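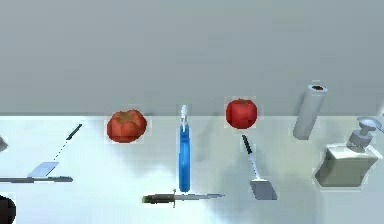
Section 11: Moving your files to the Lostari desktop drive

The box says 800 MB per second. You won't see that from a spinning drive plugged into an ordinary USB port, and we'd sooner you heard it from the manual than from a forum. Put the drive on a level surface before you plug anything in. Clear a space or use a desk. Leave 15 cm behind the case for the cable and the vent.

1. Plug in the power adapter, then the data cable. Wait for the light to stop blinking.

2. Open the Utgate utility and choose New Drive. If the utility offers to "optimize" your computer at this point, decline. We have yet to see a measurable benefit.

3. Pick a format. The utility suggests one, and its guess is often wrong on machines set up for two systems. Check it yourself.

CAUTION: Formatting erases the drive. The confirmation window calls this "refreshing your storage". It means erasing.

4. Copy one small folder first. Open a few files from the new drive and see that they load.

5. Copy the rest. Ignore the time remaining, which has been known to sit at 54 minutes for most of an afternoon.

6. Choose Verify. A green check mark after the copy only means the copy finished. Verify compares the files.

Note: The "lifetime health score" is calculated from the drive's own reports. A high score is no substitute for a second backup, whatever colour it is shown in.

7. Eject the drive in the utility before unplugging it.

If Verify fails twice on the same file, try another cable before you blame the drive. For error code 15, see Section 12.

Revised Oct 1, 2020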